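Vullo Chunky Cotton Yarn, 200 g ball

Home > Yarn > Cotton and blends > Vullo

Vullo is our thick cotton yarn for people who want to finish something this year. One ball is 200 g and runs to 135 metres, enough for a smallish bag if you don't get ambitious with the base. Bigger projects want 2 balls, bought together, as the dye lots have opinions of their own.

It comes in oat, moss, brick, brown and a blue we named Jolholm after a long argument. Brown outsells the lot. We put Jolholm on the front page for the whole of May and brown outsold it then too.

The yarn is firm, a bit stiff off the ball, and softens with handling. It shows every stitch clearly, including the wrong ones. Cords and drawstrings come out well in it – plait three strands or work a plain chain, and knot the ends before you trim them.

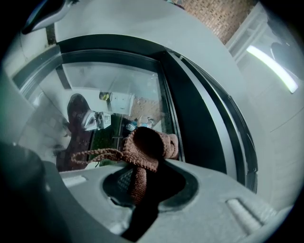
Libor Zeman wrote in to say that his first bag stretched until it reached his knees, and could we please mention hook size somewhere a person might see it. Fair enough. Go down a size from whatever you'd normally pick, and keep the handles short. They will grow. Libor's second bag is reportedly a normal length.

Details
Weight: 200 g
Length: 135 m
Hook: 6 mm (5 mm for bags)
Wash: cool, by hand, dry flat
Tumble dryer: only if you were hoping for something smaller

Goes with
Folance wooden hooks, sold singly
Murín stitch markers, tin of 141 – an odd number, and we've stopped asking the supplier

Pattern
Rozália Slanina's drawstring pouch leaflet is free with any two balls. It assumes you can already work a double crochet in UK terms. If you learned from American videos, read the first page twice.

Returns
Unwound balls can't go back on the shelf. Tangled ones can't either, however sad the letter.

Page updated 4/26/21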